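MEDIA RELEASE

2019-02-18

Flilton students teach a robot to handle the laundry

Students in the robotics club at Flilton Secondary College will spend this term teaching a robot arm to fold clothes, using recordings they have made themselves at home.

The project, called Wuder, began in January as a holiday program and has now been taken up by the full club. It is supported by Lerkar, a local engineering firm, which is lending the college a workshop bench and paying for parts. The club will enter the finished work in the Valdovinos Student Robotics Challenge later this year.

Students record themselves doing everyday clothing jobs with a hand-held gripper fitted with a camera. The recordings are then sorted, labelled and used to train the software that will control the arm at school. Each student works in their own time and brings the files to the club meeting, where they are checked by a second student before being added to the set.

The club has collected 1602 recordings so far. Nearly 400 of these were set aside at the checking stage, mostly for poor light or for a hand blocking the view.

The first round covered tea towels and pillowcases on a classroom table. The students found that software trained on those recordings did poorly with anything that had sleeves, and worse again when the colour of the background changed. The second round was moved into bedrooms and lounge rooms, where garments are laid out on whatever bedding or furniture is there.
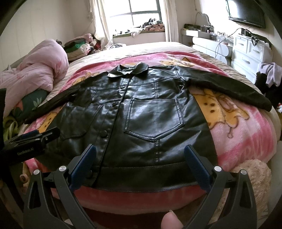 Jackets and shirts with a collar have been the hardest items to plan for. Sleeves have to be brought in over the body before the hem is lifted, and students do not all do this in the same order. The club has agreed on one written method for each type of garment, to be followed in all new recordings. Shiny fabrics are being logged as a separate group so the students can compare results with those for cotton and wool.

The written methods are kept in a shared folder and have been changed several times. The current jacket method has six steps, starting with the garment flat and face up, and students note the version they used on each file.

The work is counted towards the Year 10 digital technologies course for students who choose to submit it. They keep a logbook, write up one test of their own design and give a short talk to the class. Members from other year levels can take part without being assessed.

Students must have permission from a parent or guardian before recording at home, and families can ask for any file to be removed. Recordings are stored on a college server and are only used for the project.

Entries in the Valdovinos challenge are judged on a live run of 6 garments chosen on the day, along with a written report. A team needs a score of 70 to go through to the final. The club entered a line-following vehicle last year and did not reach the final.

Lerkar will host the club at its workshop once during the term so students can run the arm at full speed behind a safety screen. Training for the arm at school is limited to low speed.

New members are welcome until the end of the month - no programming experience is needed. Forms are available from the college office.

Media enquiries: Flilton Secondary College, main office

ENDS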